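**PLESTALLEY, March 5, 2018**

# Netora opens free clothes-folding sessions in Plestalley

Netora, the household skills and clothing reuse project, has opened a weekly programme of folding and sorting sessions at its Luker rooms in Plestalley. Places are free and can be booked by anyone aged 16 or over.

The sessions cover the part of the laundry that comes after the wash: laying a garment out, smoothing it, folding it to a set size and putting it on the right pile. Shirts and T-shirts come first, followed by jeans, bedding and small items. Each session lasts two hours.

A trial run over the winter drew 141 people, most of them from the streets near the Luker building. Of those, 53 asked to come back for a second course, and Netora decided to make the programme permanent.

"People told us they could work the washing machine well enough," said Sharada Suvarna, who runs the programme. "What they had trouble with was the heap that came out of it. A long-sleeved shirt is awkward if you have never been shown where to start, so that is the first thing we teach." 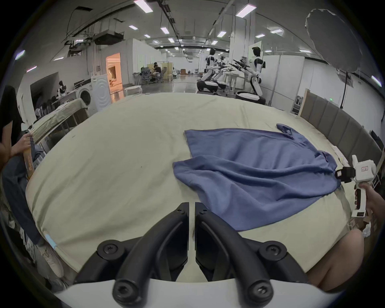

Clothes used in the sessions come from the project's own reuse stock. Once they have been folded and checked they are passed to the Castellanos clothing shop on the ground floor, where they are sold at low prices or given out by referral. Netora expects to move 800 garments through the sessions by the end of April.

Anything with a stain, a broken zip or a missing button is set aside for the mending group, which meets separately. People on the folding course are welcome to join that group as well, but there is no need to sign up for both.

The course uses a plain method that can be done on a table or a bed. The garment is laid face down and the creases are worked out by hand from the middle. The sides come in first, with the sleeves turned back along the body, and the hem is then brought up to the collar in two folds. T-shirts and long-sleeved shirts are folded to the same width so that they will sit in one pile.

Barrett Abernathy, who wrote the course notes, said the method had been changed several times during the trial.

"We began with a folding board and dropped it after two weeks," he said. "Most people haven't got one at home and weren't going to buy one. A bed is fine. It gives you plenty of room and the height suits most people if they sit down to it."

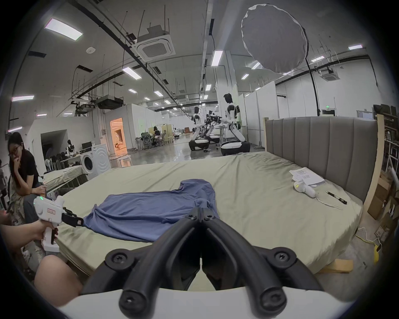 Groups are kept to 10 people. Those who prefer to work seated can do so for the whole session, and the notes are available in large print on request. Participants may bring a small bag of their own clean washing to the last session of the course and fold it there.

Noemi Strickland took part in the trial and has signed up again. She said she had joined after moving into a flat with one chest of drawers.

"I was keeping half my clothes on a chair," she said. "I still do sometimes, but the drawers shut now. The T-shirts were the easy bit. Fitted sheets I am still no good at."

A session on fitted sheets and duvet covers has been added for April following similar requests. It can be booked on its own by people who have not done the main course.
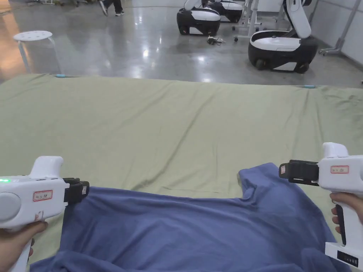
Netora is also preparing a printed guide to folding T-shirts, shirts and trousers. It will be free to collect from the Castellanos shop and from the front desk at Luker. Schools and housing groups in Plestalley that would like copies in bulk should ask for Ansel Lyons, who is handling orders.

Booking for the next course is open now at the Luker front desk, in person or by telephone. Those who miss a place will be put on a list for the following course.

**About Netora**

Netora is based in Plestalley. It runs courses in laundry, mending and home storage, and supplies the Castellanos clothing shop with sorted second-hand clothes.

**Press contact**

Gerasimos Karagiannis, Netora press desk, Luker, Plestalley. Interviews with course staff can be arranged with two days' notice.

ENDS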